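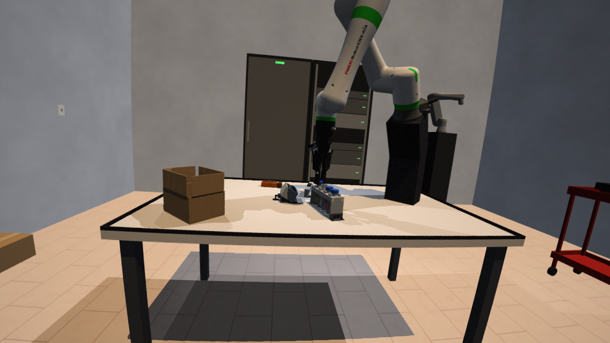
Evaluating the Omenell cell simulation package for an assembly task
Group project report, second year
Tomoyo Murakami, Kenta Hoshino, Shigeru Mizuno
Supervisor: Miyuki Oshima

1. What we were asked to do

The department has been offered a site licence for Omenell, a simulation package that claims to let students plan and test a robot cell before touching the real one. The sales sheet says a beginner can have a working cell "in an afternoon" and that programs "transfer directly". Our job was to find out whether either claim holds for people like us, who have done one term of robotics and no more.

We used the trial version for most of August. The supplier, Ruvix, gave us one training call and the standard manual.

2. The task

We built a cell around a FANUC CRX-5iA because that is the arm the package offers first in its library. The arm stands on a pedestal behind the table and reaches over it with a two-part job: go to a long grey component lying at an angle across the table, then work at the blue caps along its top. Our runs start at the far cap. The cardboard box on the left of the table is an obstacle, and the arm must keep clear of it.

The cabinets, the second arm at the back and the red cart came with the room template. We left them in. They look good, and Kenta thinks that is the main reason they exist.

3. Setting up

It did not take an afternoon. It took us 3 sessions, and the first was lost to the licence server. Placing the arm and table was quick. Placing the gripper was not, as the mounting point in the library file was turned the wrong way and the manual does not mention how to change it. Shigeru found the setting by opening every menu in turn.

The green lights on the rack are decoration. We spent some time looking for a status panel they might belong to before Ruvix told us there wasn't one.

4. Test runs

We ran the approach to the far cap 1000 times with small random shifts in the position of the component. The package reported 245 failures. On paper that is a useful number. The trouble is what counts as a failure: the log only records a run as failed if the fingers end up outside a set distance from the cap. When Tomoyo replayed part of the log at slow speed she found runs marked as good in which a finger passed through the edge of the component on the way down. A real gripper would have hit it.

We raised this with Masanobu Noguchi at Ruvix. His answer was that contact checking is off by default to keep the speed up and can be switched on. We switched it on. A batch that had finished over lunch was then still going at the end of the day, and we stopped it at run 555. We do not quote a failure rate from it as the batch was incomplete.

5. Does it transfer?

We can't say. The export file loaded without errors in the viewer we had, but we had no time booked on a real arm, so the main claim on the sales sheet is untested. The two customer stories on the supplier's website both describe moving boxes, and neither gives any figures. We would not take them as evidence for fine work of this sort.

6. What we liked

Reach checking is good. Dragging the table nearer or further and seeing at once which points the arm can get to taught us more than the lecture did (sorry). The pictures are clear enough to use in a presentation, shadows and all.

7. Recommendation

Take a short licence for teaching layout and reach. Don't buy the full one until someone has run the same program on the simulated arm and a real one and compared the results with contact checking on. We would also ask Ruvix to put that setting on the first page of the manual.

Shigeru disagrees in part and would buy nothing yet. His note is in Appendix B with the run logs.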